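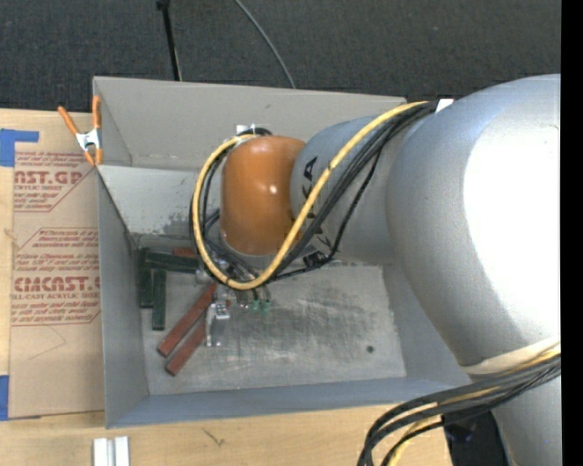
Apartment recycling talk, speaker notes
December 10, 2023

OPEN
Wait for the back rows to sit. Don't start with the thank yous, do those at the end.
Start with the bin room at Dundine Court. Smell first. Then the pizza boxes. People laugh at the pizza boxes, let them.
Ask: who here lives in a building with a shared bin room? Hands. Who knows what goes in the blue one? Fewer hands, usually. Ask somebody near the front what they do with yogurt cups.

WHY APARTMENTS
Houses get a cart, a calendar and a truck that leaves a tag if you mess up. Apartments get one dumpster behind the building and a sign from years ago.
One bad bag and the whole dumpster can go to the landfill. Say that twice.
Dundine Court = 183 units, 2 blue dumpsters. Pause here. The garbage side had plenty of room. The blue side was full the day after pickup, so folks gave up and used the garbage side. Can't blame them.

WHAT WE DID (go quick, they have the handout)
Started in March.
First thing was signs. Old sign was all words, small print, English only. New sign has pictures of the stuff people really throw out in that building. Took the pictures in the bin room.
Put the sign at eye level ON the lid side, not the wall behind. Sounds dumb. Wall sign was hidden whenever the lid was up.
Second, moved the blue dumpsters closer to the door than the garbage. The hauler grumbled about the turn. Then they tried it and it was fine.
Third, a tote bag for every unit. Hung on door handles. Ordered extra for move-ins, ran out anyway, order more next time.

(drink water)

NUMBERS
Only two numbers, don't pile it on.
Before: 533 pounds of clean recycling in the month we weighed.
After: 1230 pounds, same building, same way of weighing.
Somebody will ask if that's just more junk mail. Fair question. We didn't sort by type the first time so can't say. Say so and move on.
Also somebody will ask about cost. Bags were the big one. Signs were cheap, printed at the copy shop on Pacheco Street.

WHAT DIDN'T WORK
Do not skip this part like last time.
The newsletter. Went out by email, hardly anyone opened it. Paper under the door did better.
The contest between floors. Third floor got mad at the fifth floor. People were bringing cardboard from work to pad the pile. Dropped it.
Food scraps bucket. Fruit flies. Wrong season to start, and the lid didnt close right. Would try again in cold weather with a better bucket.
Plastic bags still a mess. Everybody bags their recycling in a plastic bag. Told them tip it out and take the bag back. Some do. Tote bags help some.

AMIER HOUSE (short, cut if running late)
Smaller building, mostly older tenants. Trouble there was the lid, too heavy. Hauler swapped it for one with a little side door. Free, just had to ask. That was the whole fix pretty much.
Tell the story about the lady with the broom handle propping the lid. Don't do the voice.

IF THEY ONLY DO ONE THING
Go stand in the bin room for an hour on the night before pickup. Bring gloves. Don't lecture anybody, just watch what they do with the box in their hand.
Then call the hauler and ask for a second blue dumpster if you have one. Ask what the fee is for a bad load while you're on the phone, get it in writing.
Landlords: tell them what the garbage bill is. A lot of them have never looked at it next to the recycling bill.

QUESTIONS, the usual ones
Caps on or off? Our hauler says on. Check yours.
Greasy pizza box: tear it, clean half in blue, greasy half in garbage.
Glass: depends on the town, don't get dragged into it.
Shredded paper: paper bag, staple it shut. Or not at all, some places wont take it.
Batteries: NO. Fires in trucks. Be firm here.

END
Thank the library for the room, thank the tenants at Dundine and Amier. Sign template is on the table by the door, take one, change the pictures to your own stuff. Sign-up sheet goes around, need the pen back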